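Medina College Student Accounts Support
Ticket 346
Subject: Aid disbursement not posting to spring balance
Opened by: Gisela Cabral, Student Accounts
Assigned to: Brunello Mancuso, Financial Systems
Priority: High
Status: Closed

Initial report, 12 Jan 2021

Student Accounts has received complaints from 11 students whose spring loan funds show as "accepted" in the Plurex aid portal but do not appear on their tuition bills in Purnix. Each of these students completed entrance counseling and signed the promissory note before the end of the fall term. The bills show the full spring charge with no pending aid, and the system has placed a registration hold on each account.

The students affected are all in the residence halls. Commuter accounts reviewed this morning display pending aid correctly. Please advise whether the holds may be lifted by hand while the cause is being found.

G. Cabral

Response 1, Financial Systems

The holds may be lifted by hand. Use reason code 30 and enter this ticket number in the comment field. Do not enter a manual credit on any of the accounts. A manual credit will remain on the account after the loan posts and will produce a false refund.

Please send the student ID, the loan type and the date of acceptance for each account. Screen captures of the portal are not needed.

B. Mancuso

Update from Student Accounts

Holds lifted on all 11 accounts. The list has been placed in the shared folder under the ticket number. Ten of the students have federal unsubsidized loans only. One also has a private loan certified through Prostside, and that loan did post to the bill in the correct amount.

The housing charge on each of these accounts was revised in December, when the residence hall calendar was changed and the room rate was reduced for the shorter stay.
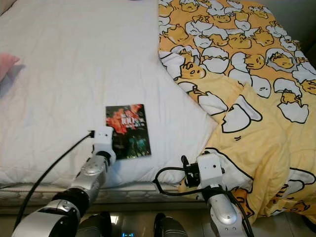
Several families have asked whether the reduced room rate will lower the amount of the loan. They have been told that the accepted amount stands unless the cost of attendance falls below total aid, and that a student may ask to reduce or cancel a loan in writing. Please confirm that this is still the correct guidance.

G. Cabral

Response 2, Financial Systems

The guidance given to families is correct.

The December revision appears to be the source of the fault. When the room rate was changed, Purnix closed the original housing line and opened a new one. This changed the budget version on each account from 4 to 5. The nightly file from Plurex still carries version 4. Purnix rejects a federal loan record when the versions do not match, and it writes the rejection to the exception log without sending a notice. Private loans are loaded from a separate file that has no version field.

Steps taken:

Exception log pulled for the past two weeks. All 11 accounts are present with the same rejection message.
One account moved to version 5 in Plurex and the file run again in the test system. The loan loaded as pending aid.
Same change made to the remaining 10 accounts in the test system. All loaded.
Request sent to the Financial Aid Office for approval to make the change in the live system.

B. Mancuso

Update from Financial Systems

Approval received. Budget version corrected in Plurex for all 11 accounts and the file included in the overnight run. The exception log for that run contains no federal loan rejections.

B. Mancuso

Confirmation from Student Accounts

Pending aid now appears on all 11 bills. Balances were compared with the award letters and agree. Late fees had been charged on two of the accounts and have been reversed. Revised bills were sent to the students by email.

Student Accounts requests that rejected loan records be reported to this office by daily email in the future. Under the present arrangement the office learns of a rejection only when a student calls.

G. Cabral

Closing note

A daily exception report has been scheduled for 7:00 a.m. and will be sent to the Student Accounts group mailbox. The version field will be reviewed again in July, before fall bills are prepared. Any housing rate change made after bills are issued should be reported to Financial Systems on the same day. Ticket closed with the agreement of the requester.

B. Mancuso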